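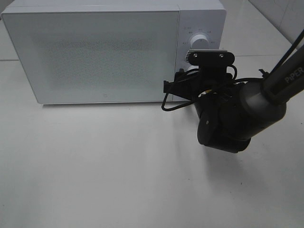
Re: Knob turning set, first 494 episodes

List: manipulation-data
From: Nazarenko
In reply to: Kiltau

> We now have 494 teleoperated episodes of the microwave task from the
> PiPER arm, split over 8 operators. After filtering we keep nearly all
> of them. The task is "turn the upper knob to the target setting,
> release, back off." Our plan is to train on the full set this month
> and start on the lower knob once the policy is stable. I think we can
> safely say the upper knob is covered. Comments welcome before we
> freeze the set.

Comments, then, and I'm afraid most of them are going to sound sour.

I don't believe the upper knob is covered. I believe one microwave on one white table, with the arm always coming in from the right, is covered, and I'd want that written on the first line of the release notes before anyone at Ilent builds on it. The number of episodes tells me how long people sat at the controls. It says very little about how many different situations the arm was put in.

I went through 197 of the episodes, picked by a random draw over the file list. My notes:

Start pose. The arm begins in very nearly the same place every time. I understand why, since the reset script puts it there, but a policy trained on this can learn to replay a path and never look at the knob. It will score well on your bench. Then somebody slides the oven a hand's width to the left and it will close its fingers on air. We had the same thing with the drawer set at Sultetau and spent most of the spring pretending it was a calibration problem.

Occlusion. The fixed camera looks across the front of the oven, and when the gripper is near the controls it hides a good part of the lower knob. For the upper knob you mostly get away with it. For the lower one I don't see how you do. If the plan is to move on with the same camera position, please record a few and look at them at the size the network gets, on a laptop, with the wrist feed closed. I would rather lose an afternoon now than relabel in the fall.

White on white. The door is white, the panel is white, both knobs are white and so is the table. The markings around the knob are small and gray, and at our image size I can't read them. So what is the policy supposed to use for "target setting"? My guess is that it reads the joint angle and ignores the picture. Kiltau, you wrote earlier that the labels give "visual grounding." I can't find any evidence for that in the images. If the target comes in as a number, fine, but then let's say so and drop the claim.

Cables. The loops at the wrist hang differently from one session to the next, and in some sessions a strand dangles low in front of the oven. I have no strong view on whether that's good or bad. It may be the only real variation in the whole set. What worries me is that the way the cable hangs goes along with the operator, and the operator goes along with the target setting, because people were given settings in blocks. A network will find that long before it finds a pale knob on a pale panel. Could the session sheet be shuffled so that each person gets mixed targets?

Failures. You keep "nearly all" of them. Does that include the slips? In my draw there were 3 where the finger clearly skated off the knob and the operator went back and regripped. Those are the most useful episodes I saw, and I hope the filter isn't set up to throw that kind away. I'd ask the operators to do more of it on purpose – come in a little too high, correct, turn – and tag it so it can be left out if I'm wrong.

Success label. At the moment it is a key press by the person driving. Two of the ones I watched were marked good while the gripper was still touching the knob. "Release, back off" is in the task text, so either the label is wrong or the text is.

What I'd ask for before the freeze:

– oven moved and turned between sessions, positions written down
– start pose drawn at random inside a safe box
– one block with the lights changed, because the shadow under the arm falls the same way in every session I looked at
– a held-out session with a different oven, not used for anything until the end

I know that last one costs money and somebody has to go buy an oven. I'd still take 197 episodes collected that way over the 494 we have. Feel free to prove me wrong: train on what's there, shift the oven, run the test, and post the result to the list whichever way it comes out. If it holds up I'll withdraw the start pose complaint and bring the coffee.

The lower knob can wait until then, in my opinion. I can do a second pass over the labels in January if somebody sends me the session sheets. The copy on the share stops partway through.

Nazarenko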